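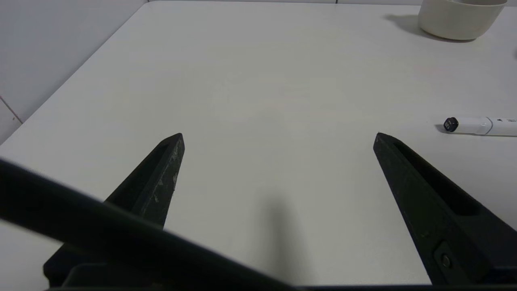
Wrist view, gripper open, with a bowl and a capped marker on the table.

Trelteck Tabletop Handling Set: data card

Version 2

Scope

The set contains wrist-view recordings of a two-finger gripper working on small household and office objects on a white tabletop. It is released with the operating rules under which it was recorded. The rules are part of the release. Anyone adding episodes to the set must follow them, and anyone training on the set should read them first, as several rules restrict what the data can show.

Contents

Episodes: 861
Sites: 2 (Toda, Solent)
Object list: 18 entries
Control: teleoperated, one operator per station
View: wrist only

The Toda site recorded under rule revision 1 until July and under revision 2 afterward. All Solent episodes use revision 2. The revision number is stored with each episode. Revision 1 had no start-pose rule, so the first seconds of those episodes vary more than the rest.

Terms

"Must" marks a requirement. An episode that breaks a requirement is removed or flagged. "Should" marks a recommendation, and departures are noted in the episode log without a flag. "Clear gap" means that nothing stands or lies between the two fingers at the start of an episode.

Rules before recording

1. Fingers must be open, with a clear gap.
2. Task objects must stand or lie on the table surface. Stacked starts are recorded under a separate task code.
3. Markers and pens must be capped unless the task code names an uncapped start.
4. Objects may be only partly in view at the start. The operator must not move the wrist to center them before recording begins.
5. The tabletop should be wiped. Faint marks that remain after wiping are acceptable and are not retouched in the images.
6. Finger surfaces must be checked for loose material. Scuffs and worn patches on the black finish are allowed. A crack, a bent tip or a loose fastener takes the gripper out of use until the part is replaced.
7. Lighting should be diffuse. Soft shadows from the gripper and from objects are expected. Hard-edged shadows across the work area require the lamps to be repositioned.

Rules during recording

8. No hand may enter the work area while the arm is enabled. If an object must be reset by hand, the operator disables the arm, and the episode ends there.
9. Approach speed must not exceed 100 mm/s once either fingertip is below the tallest object on the table.
10. Contact with the tabletop must be light enough that the force limit does not trip. A tripped limit ends the episode.
11. Rigid hollow objects (bowls, cups) must be gripped at the rim or from the side. Pressing down on the rim to slide the object is not permitted.
12. Cylindrical objects should be gripped across the barrel, near the middle. If the object rolls, the operator may follow it but must not trap it against the table edge.
13. A failed grasp is kept. The operator may retry within the same episode, and the number of attempts is logged.

Rules after recording

14. The operator enters the outcome code before starting the next episode. Codes are not changed later except through review.
15. Review is done by a person who did not operate the episode.
16. Printed text on objects is left as recorded. Labels that identify a person must be covered before the object enters the list.

Flags

F1: start pose out of rule
F2: speed limit exceeded
F3: force limit tripped
F4: object not on the list
F5: outcome code disputed in review

Episodes with F4 are held back from the release. The others are included and can be filtered on the flag field.

Known limits

The closest parts of the gripper are out of focus in the wrist view, and they hide some of the table near the finger bases. Object position should not be estimated from that region.

Objects near the border of the view may be visible only as fragments. The annotation marks these "partial". Slivers too small to identify are marked "unknown" and must not be assigned a class from neighboring episodes.

The background is plain at both sites. Policies trained on this set alone have not been tested on patterned or dark surfaces.

Finger wear differs between the left and right finger and changes over the life of a pair. No correction is applied. The finger pair is recorded by serial number in the log.

Splits

Splits are made by session. Users making their own splits should keep sessions whole, as consecutive episodes often share an object layout.

Changes from version 1

Rules 1, 4 and 12 added. Rule 9 now refers to the tallest object; it previously used a fixed height. Flag F5 added. The Solent episodes are new. Nedelcu format export has been dropped, and the converter is no longer maintained.

Reporting

Report suspected rule violations with the episode number and the rule number. Reports without a rule number are treated as general comments and are read at the next revision.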